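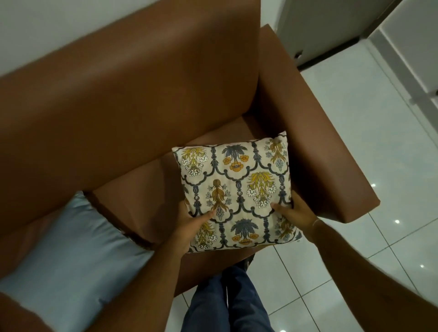
Tenants who tried the new seating at Wellside asked for one thing above all, that the cushions should come with covers they could change themselves. Kimaro, the home furnishings company, has answered that request with Lamis, a range of square throw cushions for sofas and armchairs.

**WELLSIDE, November 30, 2023** – Kimaro announced today that it will supply 500 Lamis cushions to furnished apartments at Wellside. The first 200 will be delivered before the end of the year and the rest in February.

Each apartment will receive 2 cushions for the living room sofa, one plain and one patterned. Covers close with a zipper and may be washed at home. Replacement covers can be ordered through the Wellside leasing office.

The cushions will be filled and packed at Kimaro's Plerkadex workshop. Residents may keep their own cushions if they prefer and should inform the leasing office before delivery.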